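4. Screens and the frames that hold them

The partitions in the shared workrooms were the part of the furnishing that users changed most often. Benches and shelving stayed where they had been put when a room was fitted out. Screens moved. At Dirar and Sopacua we recorded changes to them in every month of the observation period, and at Zolgate in all but one. The interviews suggest that these changes were rarely planned, and several respondents had trouble saying when a given screen had gone up.

Three kinds of material were in use. The first was rigid white board, mostly left over from earlier room divisions. The second was clear plastic, found only at Zolgate. The third was blue sheet in various thicknesses, which users in all the rooms called "the blue" whatever it was made of. Clear plastic was disliked for scratching. White board was accepted but heavy, and two people were needed to shift a full-height piece. The blue sheet was light enough for one person, and it accounts for most of the changes in our log.

Support was more uniform than the screens themselves. The frames were built from aluminum extrusion, which the rooms bought in long bars and cut as needed. Pulilico was the exception, with a painted steel frame from a previous tenant that would not take new fittings without drilling. Screens there were tied on with cord, and the log shows fewer changes.

Once a frame is standing, other things get attached to it. Lamps, hooks, tool holders and cables were all found on uprights that had been put in to carry a screen. We treat these additions as part of the screen for the purposes of this section, as the users did. A screen with nothing fixed near it could be taken down in a few minutes. One with a cable run beside it tended to stay, even when the work it was meant to divide had moved to another bench. Figure 4 gives a close view of the materials discussed here: a glossy blue panel with a black bracket and rod in front of it, a cable curving down beside the bracket, and a silver upright to the right.

Figure 4. Blue panel, bracket and aluminum upright.

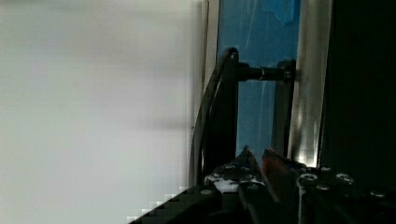
Anisa Teoh told us that she had stopped thinking of the screens as screens at all. She wanted the light from the windows kept off her bench before noon, and after that she wanted the air to move, and the same sheet could not do both. Her answer was to unclip the lower corners at lunch and roll the sheet up by hand. She said she would have liked a proper blind — "but then somebody has to own it" — and she doubted that the room would agree to pay for one.

Her account matches the pattern in the log. Of the 34 changes recorded, most were small: a corner released, a sheet slid along, a clip moved to a lower hole. Only 5 involved cutting or replacing material. Users described the small changes as tidying and did not think they needed to ask anyone. Cutting was different. At Sopacua a sheet had been trimmed to clear a shelf, and people at the next bench were still unhappy about it at the time of our second visit in April.

Height mattered more than we had expected. Our first plan assumed a standard screen of 2000 mm, and the frames were ordered to suit. In use, people lowered the top edge where they could, so that they could see who had come in. The exceptions were benches facing a wall, where the full height was kept. We return to sight lines in Section 5, together with the noise measurements.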